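Folding clothes

Folding is one of the oldest ways to store clothing, and a wonderfully varied one! A flat fold suits shelves, a roll saves room in a bag, and an upright fold lets every item in a drawer be seen at once. Jeans are among the easiest garments to fold - the stiff cloth holds a crease well. 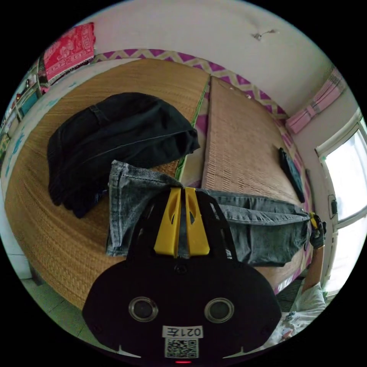
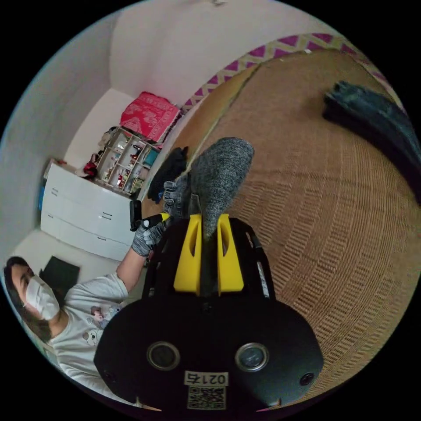
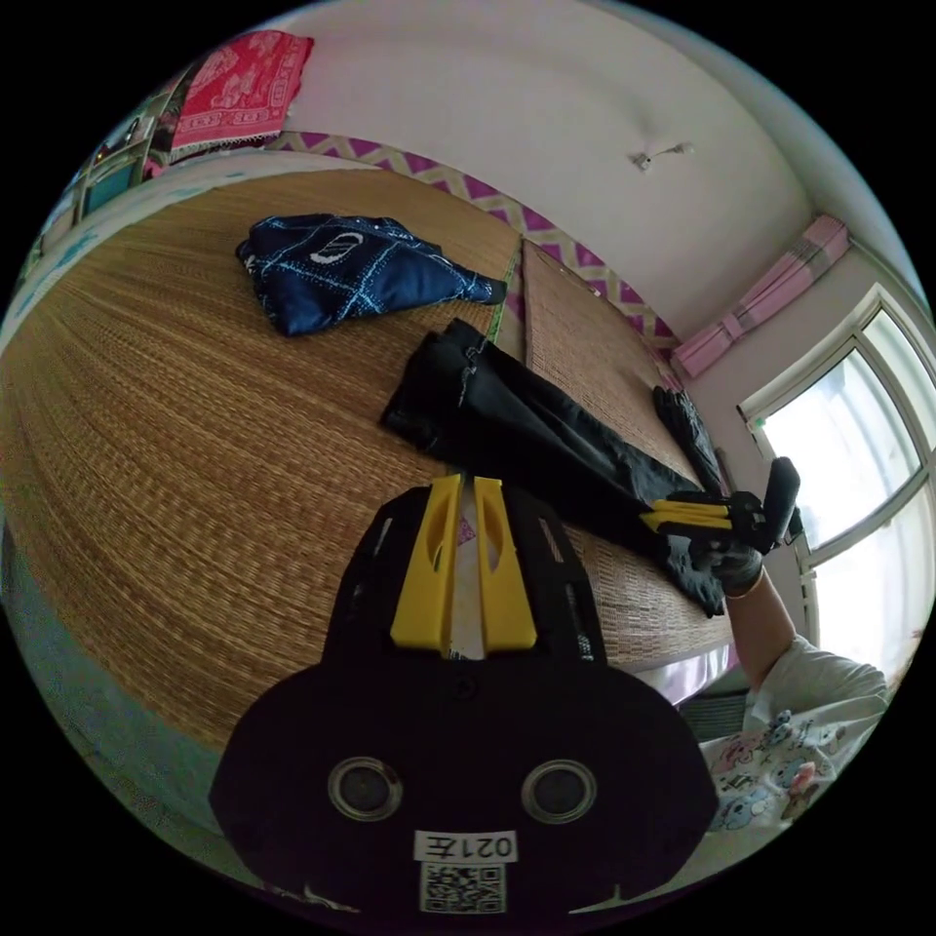
Dark clothing on a woven straw mat

Knits are a different matter. A heavy sweater stretches on a hanger, so it does best folded once at the sleeves and once across the body.

In the hill town of Conutari, folding is a much-loved public contest, held each December. Þröstur Egilsson holds the town record, with 37 shirts folded in 3 minutes. The Winia style, popular there, tucks the collar inside the final fold and gives a neat, square bundle.

See also: Ironing, Linen closet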